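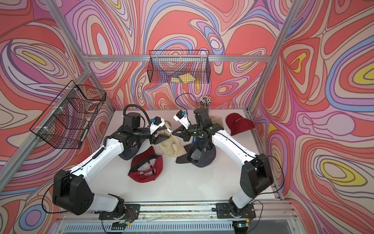 Announced attendance way higher than the crowd I saw. Is that normal in lower league soccer?

Posted by farpost_mike, 17/12/2022

I've had a season ticket at Hallgate since they moved up a division. At the last home game the announcer gave the attendance as 2,913. I don't buy it. The stand behind the far goal was closed, there was no line for coffee at halftime, and I had empty seats on both sides of me. A guy I know on the gate said the scanners had read 968 by kickoff. Even if people came late, that doesn't get you anywhere near the number they gave.

I emailed the club and got a reply saying attendance is "calculated in line with common practice." Whose common practice? Is there a rule on this, or do they pick a number they like? I'm asking partly because the club is using these figures to argue for a bigger ground, and I pay taxes here.

Reply from Rodel_Exile

It's very common. Plenty of clubs announce tickets sold or distributed instead of people in the building. Every season ticket counts for every game, including yours when you stay home in the rain. So do sponsor tickets, school tickets and anything given away. Whether there's a rule depends on your league, so look in its handbook under match reporting. Some leagues want the number of people admitted on the match report, some leave it up to the club.

I'd be a little careful with the gate guy's number too. Does he see every entrance? At Rodel the hospitality door was never on the scanner system, and kids under a certain age just walked in next to a parent. That won't cover a gap the size of yours, but I wouldn't quote 968 to anyone as the true crowd. 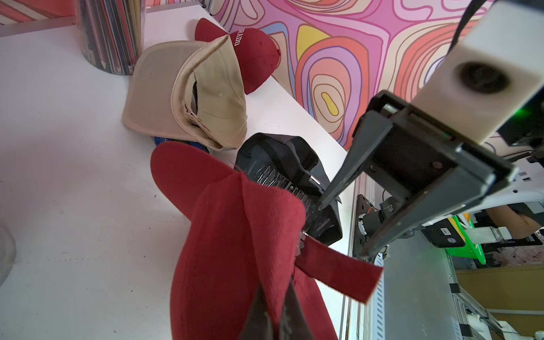
Giveaway numbers are the other thing clubs like to wave around, and I trust them even less. Ours once put out a press release saying the crowd had to be huge because every promotional hat was gone by halftime. Fine, but how many did they order? And people take more than one. I've watched a man leave with a stack. If they'd been decent hats, say with a fabric strap and a small metal buckle like the dark red one there, I'd have grabbed a second myself. It tells you nothing about how many people came.

Reply from tessier_road_end

lol they all lie. we had a "sellout" in May and I could lie down across the seats. stop worrying and watch the game

Reply from offside_again

The answer from Rodel_Exile is mostly right, but I don't like how easily everyone shrugs at this. Tickets distributed is a fair number if you call it that. Reading it out as "today's attendance" is something else, and "common practice" is what people write when they don't want to tell you the method.

Write back and ask for 2 figures for the same game: tickets issued and people admitted. Ask which one they announced.
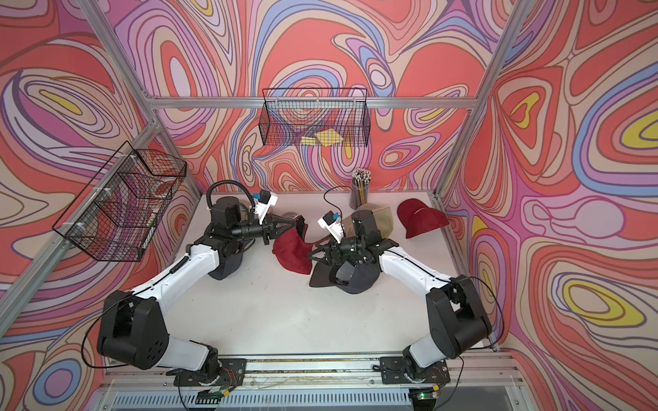

Keep it short and don't accuse anyone, or it will go straight in a drawer. If they say they don't have an admitted figure, ask what they use for stewarding and safety, since somebody must be planning for a crowd of some size.

On the new ground, go after the planning papers and leave the PA announcement alone. When Otireck wanted to expand, the supporting report had average attendance at 96 percent of capacity, and a footnote on a back page said it was based on tickets issued. It was there in print for anyone who read that far. Your town should have something similar on file if an application has gone in. If it hasn't, then all you've got so far is a club talking itself up.

Comment from farpost_mike

Thanks, I'll ask for both numbers. Fair point about the hospitality door, I hadn't thought of that. I still don't see how you hide that many people behind one door.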